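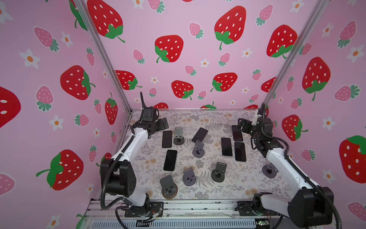

Both arms over the table, phones and stands set out.

From: Tia Whitlock
To: shared-equipment list
Subject: Re: Second cell, what goes in the March order

Hi Poppy, hi everybody,

Thank you so much for pulling the quotes together, I know what a slog it is to get two suppliers to answer in the same week!

On Monday Poppy Haslam wrote:
> The Szekeres quote covers two arms with grippers, and they'll hold the
> price for 42 days. Gukia came in a little lower but they want the frame
> ordered separately. Do we need to buy phones and stands too, or can the
> new cell share what we've got? I have 23 lines on this sheet already
> and would love to lose a few.

I'd go with Szekeres, mostly for the cables and mounting plates being in the price (we forgot those last time and I am still a bit sore over it). As for the phones and stands, please let's buy a second set. I know it looks like an easy saving, but carrying one set back and forth between two cells would eat up somebody's morning, and that somebody would be me. Six phones and six stands, same as the present setup, and they don't have to be new. Penus sells used handsets by the box and I can drive over to Mestside and pick them up, so leave the shipping line at zero.

Do mix the stands, though. It would be easy to order six of the same one and be done, but I'd like a few finishes in there, gray and black at least, and one or two with a wood-look base if the budget stretches.

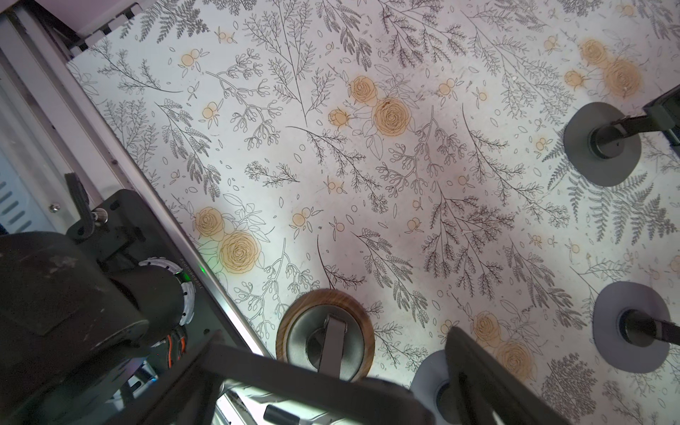
Will the wallpaper and printed tablecloth come out of the same budget?
They go under consumables, along with tape and spare screws.

Last thing, and then I'll let you all get back to work: could we keep some 5 percent aside for spare gripper fingers? I'd so much prefer to have them in a drawer than wait on a delivery. Poppy, if you send me the sheet again I'll fill in my lines tonight.

Warmly,
Tia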